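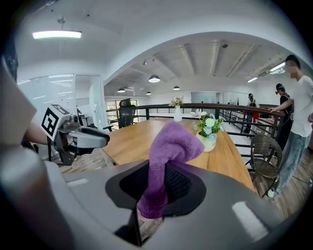 I will defend the purple towel to anyone! Every table worth sitting at needs one good terry cloth that lives near it, and I mean terry, the thick loopy kind, in a color nobody could mistake for a napkin. Paper towels push crumbs into the corners. Those thin microfiber squares feel like they're catching on my fingers. Terry just drinks up a coffee ring, and then you flip it over and buff with the other side (my favorite part).

I came to this late. We had a long wooden table upstairs at Ahonen, honey-colored, gorgeous in the afternoon, and for 2 winters I wiped it with whatever was closest. Then I started going with the grain, one long pass toward the railing and one long pass back, and the wood looked so much better that I began doing it at 4 just for the pleasure of it.

And please, leave the flowers out! People clear a table down to nothing and call it tidy. I say keep a slim vase at the far end and a low white pot nearer to you, lift them, wipe, put them back. A table with flowers on it gets looked after, I'm convinced of it. 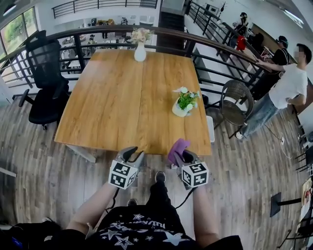 Sirkka Pitkänen thinks I have it backward, and that flowers are the reason tables get sticky in the first place, with all that lifting and dripping and pollen. She would keep one pot and put the vase on a windowsill. Fair enough about the pollen, but I'm keeping both. A drip takes one swipe, and the towel is right there anyway, a bit crumpled, ready for the next cup somebody sets down without a coaster.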